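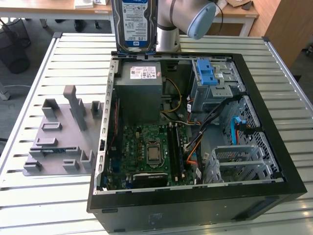
Taking a computer apart is the easy half, according to Fumiko Tanabe, and the students on the Avden Technical College robotics project have spent most of the term on the other half, which is teaching a robot arm to handle the parts in the right order and leave them undamaged.

June
By Helge Tangen

GROVWOOD — Students in the applied automation course at Avden Technical College will present their computer service project to the public on Saturday, the college has announced. The presentation will take place in the main workshop and will begin at 10 a.m.

The project, known as Rakard, asks student teams to program a robot arm to carry out common service tasks on a desktop computer. The tasks include handling hard drives, working with cables inside an open case, and taking up and returning hand tools. Each team is responsible for its own program and for the written procedure that goes with it.

Enrollment in the course has grown since it was first offered, and this term 5 teams are taking part. Teams are required to keep a log of every trial, including those that are stopped early. The college reports that 2,432 trials were entered during the term, and that the logs will be available to visitors in printed form.

Students also design and print many of the fixtures used at the workstation. Drawings are reviewed by an instructor before printing, and teams may submit revised versions until the final week.

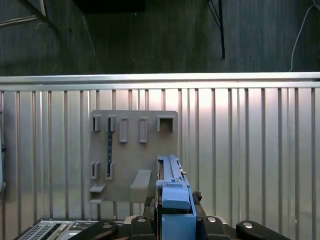 Tool handling carries the same weight in the grading as work on the computer itself. A program that completes a repair step and then fails to put the tool back where it belongs receives partial credit only. Several teams revised their grip positions late in the term after reviewing their logs.

Support for the project was provided by Sarpong, a local equipment supplier, under an agreement that runs for three years. The agreement covers replacement parts and a small allowance for printing materials.

Seating for the presentation is limited to 70 persons. Admission is free, but visitors are asked to register at the college office in advance. Safety glasses will be issued at the door and must be worn in the workshop at all times.

Applications for next year's course are open to students who have completed the introductory programming sequence.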